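Oldale Clothing Reuse Programme
Progress report to the Khondokar Fund
January 12, 2018

Purpose of this report

This report sets out the progress made under the second year of the grant. It covers collection, sorting, resale and repair, and ends with the matters on which the Fund's agreement is sought. Spending is reported separately in the accounts already sent under the terms of the award.

Collection

The grant allows the programme to collect unwanted clothing from households in Oldale and in the Grovivgate district. Collection points remain at the library, the leisure centre and the two primary schools named in the original application. A further point at the Grovivgate health centre opened in September and is emptied on the same round as the library.

In the period under review, 1266 bags were received. Most were in good order. Bags left out beside a full container remain a difficulty at the leisure centre, where rain damage has meant that clothing fit for wear has had to be sent for rags. A larger container has been ordered through Zurkano, the programme's haulage contractor, and the collection round has been moved to the early morning so that the weekend's donations are cleared before the car park fills.

The contract with Zurkano was renewed on the existing terms. The contractor has asked for a clearer notice on each container stating that bedding and single shoes are not accepted. The wording has been agreed and the notices are with the printer.

Sorting

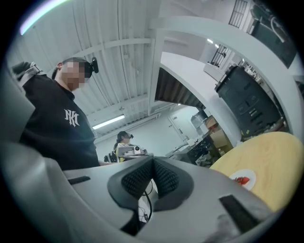 Sorting standards were rewritten during the year, as the earlier guidance gave too little help with everyday casual wear. Shirts and tops are now divided first by condition and then by whether they carry a print. A black T-shirt with white interlocking letters on the chest goes to the printed group, where the lettering is checked for cracking and peeling before the garment is priced. Plain tops pass straight to the rail. The change has shortened the time that printed tops spend in storage, and the shop has reported fewer returns – although returns of children's clothing have stayed at the level recorded last year.

Knitwear continues to be held back through the summer and released in the autumn. Storage for this purpose is close to its limit. The programme has considered selling part of the stock early at a reduced price, but prefers to keep the present arrangement for one more season and to review it with figures from a full winter.

Repair sessions

The repair sessions were added to the programme at the Fund's suggestion and have been well attended. They are held at the Oldale hall and cover buttons, hems, zips and simple darning. Places are limited to those who book in advance, and 93 residents completed the full course. Those who finish are invited to borrow a sewing machine for up to 2 weeks. The machines were serviced before the autumn course and one was replaced.

Feedback forms show that zips are the subject on which people would most like further help. The spring course will therefore give an extra session to zips, and the session on darning will be combined with the one on small patches. Grovivgate residents have asked for a course nearer home. The school there has offered its dining room in the evenings, subject to the usual hire agreement.
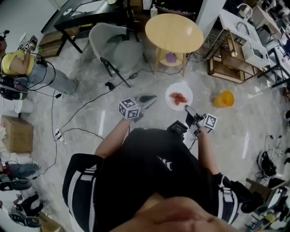
What happens to clothing that can be neither sold nor repaired?

It is baled and sold by weight as rags, and the money is returned to the programme's general budget. The amount raised in this way is modest, as prices for mixed rags fell during the year. It nevertheless covers the cost of disposal, which would otherwise fall to the grant.

Resale

Sales at the Oldale shop have been steady. Coats and school uniform sell most readily, and both are now priced at a fixed rate so that families can plan what they will spend. The uniform rail is restocked from late spring onwards. Evening wear has sold poorly and will no longer be kept on display between January and the autumn.

Matters for agreement

The Fund's approval is requested on two points. The first is the transfer of £3000 from the publicity heading, which is underspent, to the hire of extra storage for knitwear. The second is permission to hold the spring repair course in Grovivgate as well as in Oldale, with the hire charge met from the existing training budget.

Subject to approval, bookings for both courses will open together. The next report will include sales for the full winter and a note on the condition of the new container at the leisure centre.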